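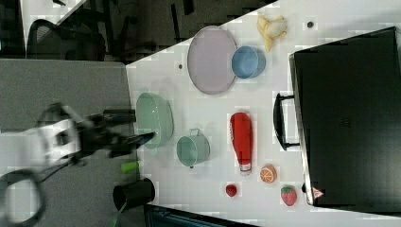 Is it worth paying extra for an enamelled colander over a plastic one?
Depends how long you keep things. Plastic is fine if you drain pasta twice a week and don't leave it on a hot hob.

gritbin34
Not convinced. The Trolier enamel one was 2 for 1 in September and mine chipped on the rim within a month. Rust after that.

pans_and_needles
Did you drop it?

gritbin34
No. Put it in the sink with other pots like anybody would.

moorhen
Mine's the same make and has no chips. I do wash it by hand though. The Molano shop charges nearly 99 quid for the big one, mind, and I can't see what you get for that apart from the colour.

pans_and_needles
You get bigger feet, so it doesn't sit in its own water. Worth something if you cook for a crowd.

gritbin34
Feet aren't worth that. I've had a plastic Cistau since I was a student, a bit stained from beetroot, drains as well as anything.

moorhen
Plastic goes brittle in the end. Two of mine split at the handle.

gritbin34
Then you buy another and you're still miles under. "Lifetime guarantee" on the enamel doesn't cover chips either, read the leaflet.

pans_and_needles
Just read it. Chips and scratches excluded. Hm.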